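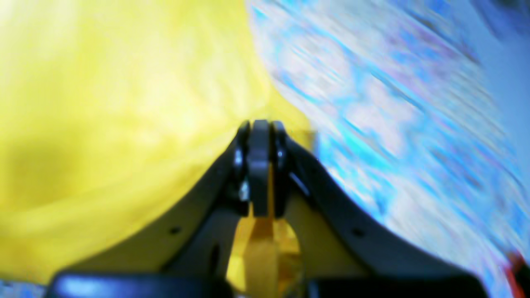
From the Sewing and Mending Circle
By Myung-ja Koo

Many of you asked me after the spring meeting how to store fabric during the hot months, so I promised to write it down for the August newsletter. I am not an expert. I worked in a curtain shop in Costcombe for 20 years, and before that my mother taught me, and what I know comes from these two schools. Please forgive me if some of it you know already.

The first enemy of fabric is light. In my first apartment in Skondelville I had a shelf across from the window, and I folded all my pieces very nicely and put them by color. It looked like a store. After one summer I opened a blue cotton and there was a pale line along the fold, all the way from one side to the other. You can't wash this out and you can't dye it evenly. I made pillow backs from it, where the line does not show. Now everything is in the hall closet, where I must use a flashlight, and my husband complains that he can't find his coat.

The second enemy is the fold itself. If a piece stays folded in the same place for years, the threads at the fold get tired. With cotton it takes a long time. With silk, or with any fabric that has metal thread, it can happen quickly. Two times a year I take everything out, shake it, and fold it again in a different place. I do it in the morning, when it is still cool, and I listen to the radio. For the pieces I love most I use cardboard tubes. Sang-wook Woo gets them from the carpet store in Dritcombe, and he is happy to bring some to the next meeting if you tell him before. The tube should be wrapped first in old washed cotton sheet, as the cardboard can leave brown marks.
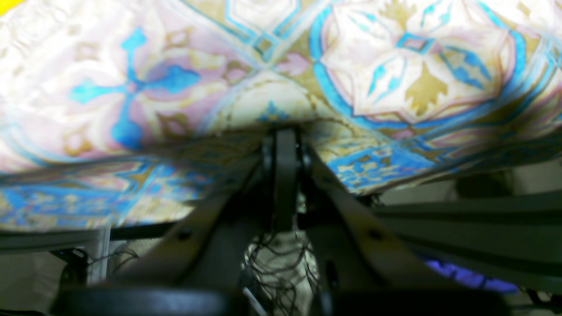 For large patterns I have one more advice. Before you put the fabric away, measure the repeat and write it on a paper. The repeat is the distance from one motif to the next same motif, going up and also going across. Pin the paper to the selvage, together with the width and the length that you have. When you want to make curtains or a chair cover in winter, you will not need to open the whole piece on the floor to learn that you are short. Kyu-ri Oh lost a very good upholstery cotton in this way. She cut the seat first, with the flower in the center, and then there was no complete flower left for the back. She made the back plain, and it looks fine, but she still talks about it.

If you buy new for a big pattern, buy one full repeat more than the calculation says. The shop will not always tell you this. Also ask if all your length can come from the same roll. Two rolls of the same number can have a small difference in color, and you see it only when they hang side by side in daylight.

About washing. I wash cotton and linen before I store them, even if I will not sew soon. New fabric often has starch in it, and some small insects like starch. Iron it only when you are going to cut. If you iron before storing, the fold becomes sharper, and we are back to the tired threads. Let it dry fully, one more day than you think. I do not use fabric softener. Silk and velvet I don't wash at home at all, I only air them in the shade.

Plastic boxes are a question where our circle does not agree. Soo-ah Hyun keeps everything in plastic boxes with closed lids, and she has never had one moth. I had plastic boxes in a basement and I got a bad smell and gray spots on a linen tablecloth. I think we are both right. Her apartment is on the fifth floor and very dry. If your home is humid, use cotton bags or old pillowcases, and leave some air between the piece and the wall. Dried lavender smells nice, but please do not trust it alone against moths. Look inside the bags.

Now the small pieces. For many years I kept every scrap, and then I had a scrap bag so heavy that I could not lift it from the floor. My rule today is simple: if it is smaller than my hand, it goes to stuffing. Bigger than my hand, it goes in the basket for the circle. Anyone can take from the basket, you don't need to ask, and you don't need to put something back. Getsemaní Cuevas is making a quilt top from it for her granddaughter, and she is looking for yellow, any yellow, cotton only. If you have some, please give it to her directly so it does not disappear in the basket.

I should mention also the book by Szabo, which is in our box of books and which two people have asked me about. It was printed in 2000 and the pictures are a little old, but the chapter about lining is the clearest I have read. There is one copy. Please keep it for one month only and write your name on the card. The last reader did not write her name, and I had to call five people.

The circle continues through August at the usual time, 2 in the afternoon. We have two sewing machines to share, and the iron is working again with a new cord. Bring your own scissors, and please mark them with a thread or ribbon on the handle. After the last meeting I went home with a pair which is not mine. They have a small red thread and they are much sharper than my own, so I think somebody is missing them.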